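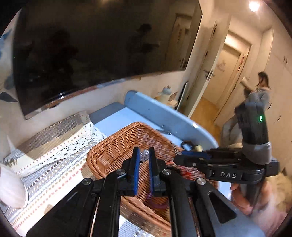
Das Tallari-Institut für Automatisierung und Robotik in Prododmont schreibt für das kommende Wintersemester 18 Plätze im studentischen Projekt Leltilico aus. Die Ausschreibung richtet sich an Studierende aller Fachrichtungen, die sich über ein Semester hinweg mit dem Greifen und Ordnen kleiner Haushaltsgegenstände befassen möchten. Im Mittelpunkt steht die Aufzeichnung von Bewegungsabläufen mit handgeführten Greifern in wohnlicher Umgebung. Ein kleines, klares und stark glitzerndes Teil zwischen zwei blauen Fingerbelägen, darunter ein geflochtener Korb, von rechts ein zweiter, von Hand geführter Greifer: In solchen Situationen entscheidet die ruhige Führung des Griffs über die Brauchbarkeit einer Aufnahme, und sie wird im Projekt von Beginn an eingeübt.

Aufgaben der Teilnehmenden

Die Teilnehmenden arbeiten in festen Zweiergruppen. Jede Gruppe plant ihre Aufnahmereihen selbst, führt sie durch und wertet sie aus. Zu den Aufgaben gehören im Einzelnen:

- Auswahl und Anordnung der Gegenstände nach dem Aufgabenkatalog des Projekts
- Durchführung der Aufnahmen mit einem oder zwei Greifern
- Prüfung des Materials auf Unschärfe, Verdeckung und vorzeitigen Abbruch
- Beschriftung der einzelnen Arbeitsschritte in deutscher und englischer Sprache
- schriftliche Dokumentation der Aufnahmebedingungen, insbesondere der Lichtverhältnisse und der verwendeten Unterlagen

Der Bestand des Projekts umfasst derzeit 3456 geprüfte Aufnahmen aus 214 Sitzungen. Er soll im ausgeschriebenen Zeitraum vor allem um Aufgaben mit weichen, ringförmigen und durchsichtigen Gegenständen erweitert werden. Erfahrungsgemäß bereiten gemusterte Tischdecken und direkt einfallendes Sonnenlicht bei der späteren Auswertung Schwierigkeiten. Beides ist ausdrücklich zugelassen, muss jedoch im Protokoll vermerkt werden.

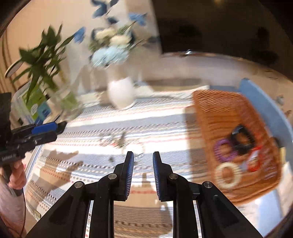

Für jede Aufnahmereihe ist ferner festzuhalten, in welcher Ausgangslage sich die Gegenstände befanden und welche der beiden Personen welchen Greifer geführt hat. Ein Wechsel innerhalb einer Reihe ist nicht vorgesehen. Werden Gegenstände verschoben, die nicht zur Aufgabe gehören, so ist die Reihe zu wiederholen.

Voraussetzungen

Bewerberinnen und Bewerber müssen zum Zeitpunkt des Projektbeginns an einer Hochschule eingeschrieben sein. Programmierkenntnisse werden nicht verlangt, sind für die Mitarbeit in der Auswertung aber von Vorteil. Erwartet werden sorgfältiges Arbeiten nach schriftlicher Anleitung sowie ausreichende Deutsch- oder Englischkenntnisse. Eine Anmeldung zu zweit ist möglich; Einzelbewerbungen werden durch die Projektleitung einer Gruppe zugeordnet.

Umfang und Anrechnung

Der Arbeitsaufwand beträgt 30 Stunden Präsenzzeit zuzüglich der Zeit für Beschriftung und Bericht. Die Einführung in die Geräte findet an zwei Nachmittagen im Haus Yeoh statt und ist verpflichtend. Die Ergebnisse werden im Februar in einer institutsöffentlichen Sitzung vorgestellt. Über die Anrechnung als Projektleistung entscheidet das jeweils zuständige Prüfungsamt; das Institut stellt auf Antrag eine Bescheinigung über Inhalt und Umfang aus. Eine Vergütung ist mit der Teilnahme nicht verbunden. Fahrtkosten zu auswärtigen Aufnahmeorten werden gegen Vorlage der Belege erstattet.

Bewerbung

Einzureichen sind ein Motivationsschreiben von höchstens einer Seite, eine aktuelle Immatrikulationsbescheinigung und Angaben zur zeitlichen Verfügbarkeit. Die Unterlagen sind in einer einzigen Datei beim Sekretariat des Instituts einzureichen, Stichwort »Leltilico Wintersemester«. Die Bewerbungsfrist endet vier Wochen nach Veröffentlichung dieser Ausschreibung. Unvollständige Bewerbungen können nicht berücksichtigt werden.

Das Institut begrüßt Bewerbungen unabhängig von Geschlecht, Herkunft und Alter. Schwerbehinderte Menschen werden bei gleicher Eignung bevorzugt aufgenommen; die Aufnahmeplätze können nach Absprache in der Höhe angepasst werden. Rückfragen zu Inhalt und Ablauf beantwortet die Projektleiterin Fitriani Saragih in ihrer Sprechstunde im Haus Yeoh.

Montag, 22. Mai 2023
Fitriani Saragih, Projektleitung Leltilico

Weitere Ausschreibungen
Tutorium Grundlagen der Greiftechnik
Studentische Hilfskraft für die Werkstatt im Haus Yeoh
Abschlussarbeiten im Bereich Bewegungsaufzeichnung
Schülerwettbewerb Automatisierung: Anmeldung für Schulgruppen

Kontakt | © 2023 Tallari-Institut, Prododmont | Nach oben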